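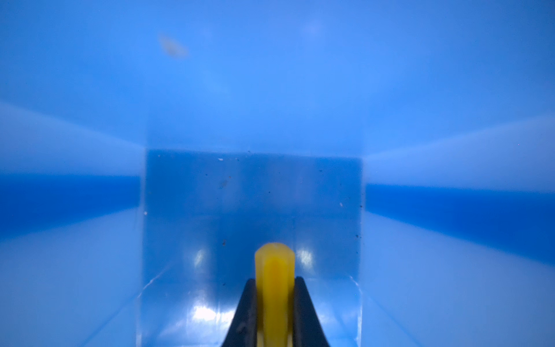

Yellow on blue, at the bottom of the bin.

In praise of one screwdriver and a blue bin

Opinion | 01/12/2025

I want to make a case for keeping your everyday screwdriver in an open plastic bin, out where people can see it, in the prettiest room you've got. I've been doing it since August and I'm hooked.

For years my tools lived the way most people's do. There was a big metal toolbox under the stairs, bought from Brandetti on the high street when I moved to Musemville, and it weighed so much when full that I needed both hands and a bit of a run-up to shift it. Inside were 64 drill bits, a spirit level, several tape measures in various states of health and, somewhere near the bottom, the one screwdriver I wanted. Every loose cupboard hinge in the house stayed loose, for weeks at a time, because fixing it meant getting the toolbox out, and getting the toolbox out meant moving the ironing board, and the ironing board falls on you.

Then I took the screwdriver out and simply didn't put it back. I dropped it in a little blue bin I'd been using for seed packets, stood the bin on the worktop and went to bed. The next morning I tightened the hinge before the kettle had boiled! Then I did the drawer handle, and the other drawer handle, and the wobbly hook on the back of the bathroom door (which had been wobbly for so long that we all had a special way of hanging towels on it).
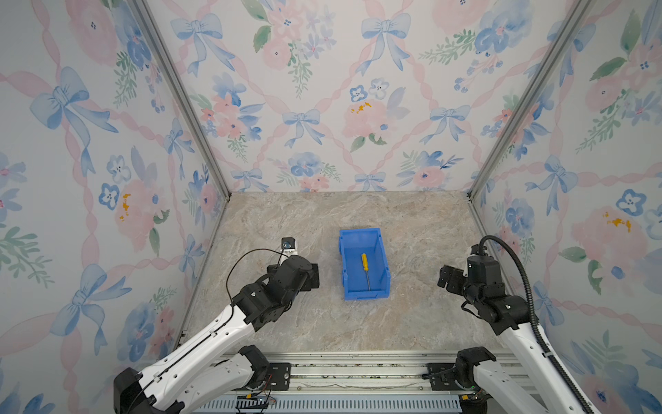 A yellow handle in a blue bin is one of the easiest things in the world to find. I'd never given the colour of a tool any thought before, and now I think it matters more than nearly everything else about it. My other screwdrivers have black handles, or a sort of dark see-through red, and they vanish the moment you put them down. Yellow shouts at you from across the room. You can put it on a pale surface, a dark surface, the grass, your own lap, and your eye goes straight to it. Put it against bright blue and it looks like something from a children's picture book, and I mean that as high praise.

The bin matters too. I'm very fond of proper storage, I read the catalogues for pleasure, and I've fallen for most of what's in them at one time or another – the roll-up canvas pouches, the wall racks with an outline painted for each tool, the cases with foam cut to shape. They're lovely and they all ask something of you. The pouch wants untying. The foam wants the right tool in the right hole the right way round. An open bin asks for nothing. You can drop a screwdriver into it from a small height with your mind on something else entirely, and the job of putting away is finished.

I like a low front on a bin, so your hand goes in without any fuss, and I like a higher back so it can stand against a wall and look as though it meant to. Mine came in a Brandholm set of 3 and the other two have since been claimed by batteries and string. I like sloping sides too. Above all I like plastic that lets the light through! Stand one of these by a window and look down into it and the whole inside goes from sky blue at the top to something much deeper at the bottom, and it's quite ridiculous how much pleasure there is in that while you're supposed to be looking for a screwdriver.

My sister-in-law objects to all this on the grounds that the bin will fill up. She's right that bins fill up. Mine has had a go: in the first month it collected a torch, a packet of picture hooks and most of a bicycle light. My answer is to be quite strict about it. If something has been in there a fortnight and I haven't used it, it goes back under the stairs with the ironing board. The screwdriver stays. One tool on its own in a bin can look a bit lonely, I grant you, but you get used to it and then you start to find it rather smart. 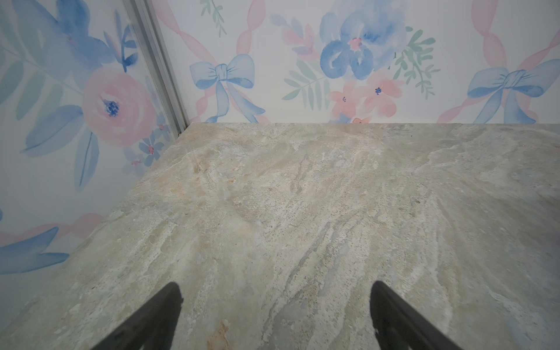
WALLS AND WORKTOPS, TOO

People are less sure about the next part of my argument, so I'll be bold. Tools belong in pretty rooms. I don't see why the place where you mend things has to be brown. The sheds and garages I grew up with were all bare brick and creosote, with one bulb, and I'm sure plenty of happy hours were spent in them, but they weren't my hours.

Give me bows on the wall! Give me ribbons and flowers and little dabs of mustard yellow, with a lattice running through the lot, and then put a screwdriver down in front of it. The yellow handle picks up the yellow in the paper and the blue bin picks up the bows, and suddenly a thing from the hardware shop looks as if it had been chosen. I papered the end of our kitchen myself, badly, in a pattern of this kind from Zervas, and it cost me £117 including the paste. There's a place behind the door where two half-bows fail to meet. I love it all the same and I'd do it again tomorrow, with a better plumb line.

Some friends find it too sweet. I'd say sweet is exactly what a workspace can stand, as the tools themselves bring plenty of plainness with them. A bit of metal edging in the corner, a rail along the bottom, a steel shaft lying in a tray – all of these sit very happily next to a watercolour peony. The pattern softens them and they stop the pattern from drifting off into a christening card.

As for the surface, I'm all for a marbled one in beiges and greys. Plain white shows every crumb and plain black shows every fingerprint, but veins and swirls forgive nearly anything. The one thing they won't forgive is a small screw. I've lost 13 of them on mine, all perfectly visible the moment I'd bought replacements, and it's the best argument I know for dropping your screws into the bin along with the screwdriver while you work. 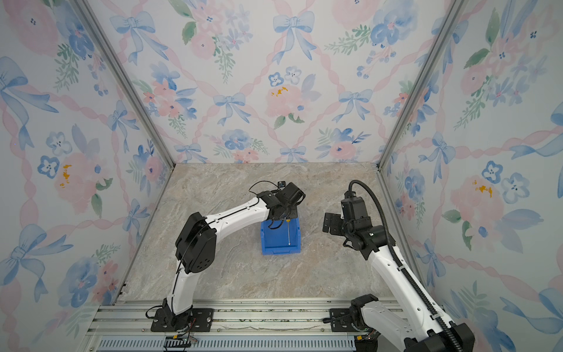

MORE IN HOME & MAKING: SMALL ROOMS

You don't need a big room for any of this, and I'd go so far as to say a small one is better. Three walls and a bit of floor or worktop will do. An alcove is perfect, or the dead end of a landing, or the inside of a deep cupboard with its doors taken off. A roll of paper goes a long way in a space like that, so you can afford the pattern you'd be too nervous to hang in a sitting room, and big bows look even bigger and better when they come at you from three sides.

Do the walls first and live with them for a week before you bring anything in. Then choose one bin and one tool. If you've only got a black-handled screwdriver, a turn or two of yellow tape will see you right, and if you hate blue then a good strong green would do nearly as well. I'm told Brandetti still has the yellow ones on the rack by the till.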